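Search this site Go

Sakon opens second household goods resale store in Brundwood

BRUNDWOOD, July 2021 – Sakon, which buys and resells used household goods, will open a second store in Brundwood in August. The new shop has 3,000 square feet of floor space and will carry kitchenware, toys, game accessories and small storage items.

The company's first store, in Nultmont, opened with 26 shelves of mixed goods. Shoppers there asked for a place where they could pick up a knife block and a child's toy on the same trip, and the Brundwood store is laid out with that in mind. Kitchen items and playthings will share the front tables, and larger pieces will go along the back wall.

Stock changes daily. Most items are sold one at a time, so a shopper who wants a certain color or size should plan to stop in more than once. Trays, cups and plush toys are among the goods Sakon takes in most often.
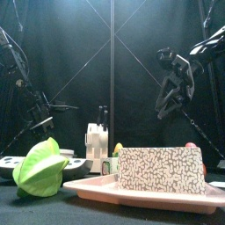 Selling to Sakon

Residents can bring clean, complete items to the side door on Maddocks Street during store hours. Staff will look over each item and make an offer on the spot. Knife blocks must come with their knives in place. Game controllers are tested before an offer is made, and soft toys must be free of tears and stains.

Sakon does not buy mattresses, car seats or opened food. Sellers may take payment in cash or store credit. Items the store can't use go home with the seller.

The Brundwood store is at 921 Maddocks Street, 2 blocks from the Nultmont bus stop. Parking is free behind the building. Opening day hours will be posted on the front door and on the Sakon website.

Contact Sakon | © 2021 Sakon. All rights reserved. | Back to top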